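Dramani Tidy Set: README

Last touched Aug 12, 2024. If you grabbed a copy back in May, please grab it again, the folder names have changed.

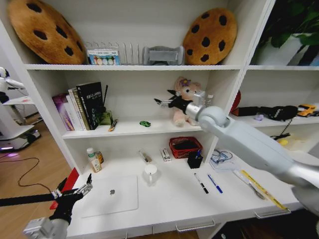
So, what you get. The Dramani Tidy Set is the recordings pack that comes with the Jostard two-armed kit, and I've been using both for long enough now that I figured I'd write the readme I wanted when I started. I don't work for Ninton (they sell the kit and host the files), I just bought one and got a bit carried away.

The pack has 3354 episodes, all of them desk and shelf jobs in a home-office sort of setting: picking up a plush toy, putting pens back in a holder, moving a mug, squaring up papers. There's clutter everywhere and I love that! My first kit came with demos of one block on a bare table, and you can guess how well that carried over to my place.

What's in the download

train: 3291 episodes
held_out: 63 episodes, please don't train on these
notes: one text file per episode, with the instruction in plain English
tools: 3 scripts (unpack, preview, convert)

Run unpack first. It wants a lot of disk and it won't warn you, it just stops dead partway and leaves a half-written folder behind (ask me how I know). If that happens, delete the folder and start over, there's no resume. Preview is the one I use most. Convert works fine but the colour comes out a touch dull on my machine and I haven't chased down why.

Each episode has the head view, joint positions for both arms and finger positions for both hands. No touch data and no sound. Both arms get logged even when only one is doing the job, so check the notes before you assume the left hand is meant to be busy.

How I've found it

Shelf reaches are the good bit. Getting a hand into a compartment without clipping the divider is fiddly, and after training on the pack mine got noticeably calmer about it. Soft things go well too. Pens lying flat are still a pain, and clear plastic is worse, I've pretty much given up on rulers for now.

If you're short on time, start with the first 1000 episodes. They're the tidiest recordings and they'll tell you whether your setup is behaving before you commit to the whole lot.

Gripes

The instructions aren't consistent. The same item can be a "toy" in one note and a "doll" in the next, so I'd do a search and replace. The Davadstead mirror is quicker than the main one but has been down a fair bit, so try both.

Licence is in the root folder. Research and hobby use are fine, and for anything commercial you'll need to ask Ninton. Bug reports for the scripts go to them as well, but if it's a typo in this readme, that one's mine.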